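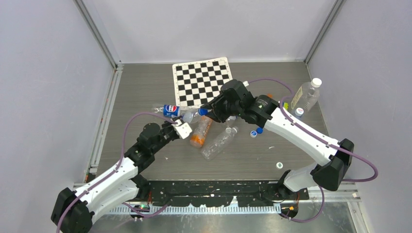 Recycling sorter, part 4: bottles

December 20, 2024

Last club session of the term, so these are my notes before I forget the lot. Code is in the usual place, under the branch called bottles-two-arm.

The task has not changed since part 3. Drinks containers go on the table in a heap, and the two arms have to pick them out one at a time and drop each in the correct bin. Cans were done by half term. Plastic bottles are harder, mostly because the depth camera sees through them. A clear bottle on a grey table comes back as a hole, a few stray points and, if we are lucky, a cap. The Pepsi can is found every time. The bottle lying next to it is found when the lights suit it.

What we tried:

Fitting a cylinder to the depth points. Fine for cans, poor for anything clear, useless for a crushed bottle.

Finding the cap by colour and working back along the neck. Blue caps work. White caps get confused with glare. It also picks up loose caps and sends an arm after a bottle that does not exist. We now reject any cap with no outline attached to it, which Firdevs Kurtuluş wrote in an evening and which is the best bit of code we have.

Training a small outline model on our own pictures. First run used 1000, second used 2000. The second was clearly better on labelled bottles and no better on crushed ones. I suspect we drew the outlines badly on those. I drew most of them.

Calibration took up more of the term than it should have. Both arms have to agree on where the table is, and for two weeks they disagreed by 10 mm. I blamed the gripper offsets and rewrote them. Esben Ladefoged then measured the squares on the checkerboard with a steel rule and found that the printer had scaled the page to fit. The config had the size from the drawing. I have put the old offsets back.

The arms share the middle of the table, so there is a simple lock: one may enter the centre strip, the other waits outside it. This is slow. With the lock off, the planner checks the two arms against each other properly but knows nothing about the cables, and a loop of cable can swing wider than the elbow it is tied to. We have padded the elbow shapes in the model. Shorter loops would be better, but the wrist needs the slack at full twist.

Jobs for January:

Redraw the crushed bottle outlines.
Move the lock from the whole strip to a zone around each target.
Try a side light for the clear plastic.
Decide whether loose caps count as rubbish to be sorted. Firdevs says yes. The grippers can close on one, but getting the fingertips low enough without touching the table is another matter.

The lab key goes back to the Torport office over the break, so no remote runs until we have it again.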